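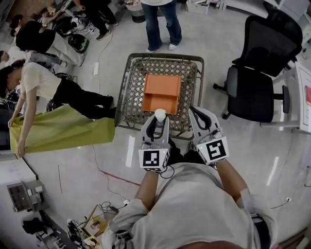 ## Unit 2: Sorting and storing in a shared room

Handout for the Punwood short course, 15/06/2019

This unit covers baskets, boxes and open shelves. Bring your own cloths if you have them. The practice session runs 90 minutes, with nearly 27 minutes of that for folding.

**Basket work**

- Put the basket on the floor in front of you, within easy reach.
- A rigid box goes in first. An orange open-topped box in a square wire basket still leaves room beside it for small things.
- Large cloths take two people or a clear patch of floor. Fold in half lengthwise, then in thirds.
- Bags and cables go to one side before any cloth is spread out.

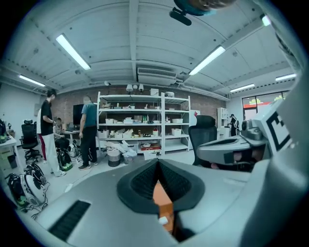 Once the baskets are done, move on to the shelves. Loose bottles, tubes and cups are best grouped in bins on the middle levels, where most people can reach them. Trays suit the bottom level. Flat, light things can go on top – heavy ones should not.

Paper and plastic sheets on the floor are sorted last. Keep what is clean and flat, and put the rest in the trash.

The reading is Giannakopoulos, chapter 2, on open shelving. The Deromitz method in that chapter sorts by how often a thing is used. Faklow sorts by size, and the two give different results for small bottles.

**For next time**

1. Pick one shelf at home and sort it by use.
2. Sort it again by size.
3. Write up to 135 words on which order was easier to put things back into.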